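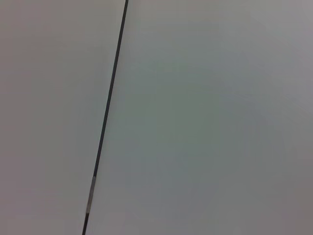

The arm at Jurnden stopped at ten past four on a Friday, which is when machines prefer to stop. It had been told to pick a tray of bread rolls off the end of a conveyor and put it on a trolley. It reached out, paused a hand's width short, and stayed there with the air of a guest who has forgotten why he came upstairs.

Mizanur Saha, who looks after the packing floor, did what the manual says and pressed reset. The arm went home, came back and paused in the same spot. He pressed reset 13 times before tea. The fault message read "object in path". There was no object in the path. There was what looked like a join between two pale grey panels, a thin dark line of the kind you find on every fridge door in the country, and the arm had decided it was a cable.

In fairness to the arm, the software had been brought up to be nervous of cables. The previous August a machine at the Campos site had hooked a power lead and dragged a label printer 2 metres along a bench, and Hondetus, which supplies both bakeries, sent out an update called Lultilel. Anything long, thin and dark was to be treated as live and left alone. The update was praised at the time. It had simply never met a wall.

What made it worse was a short pale stretch low down on the line. To the wrist camera this looked like a sleeve or a connector, and the log shows its confidence going up each time it looked. By the evening it was surer of its cable than most of us are of anything.

The engineer on the phone suggested cleaning the lens. Then he suggested cleaning it again. Somebody proposed turning the cable check off altogether, and Saha, who remembers the printer, said no. The rolls were moved by hand for about 8 hours, by people who passed the join all evening without fear.

The repair was a change to the settings, so that a line lying flat between two surfaces no longer counts unless the depth sensor agrees that it sticks out. The arm now picks up its trays. It still slows down a little as it goes by.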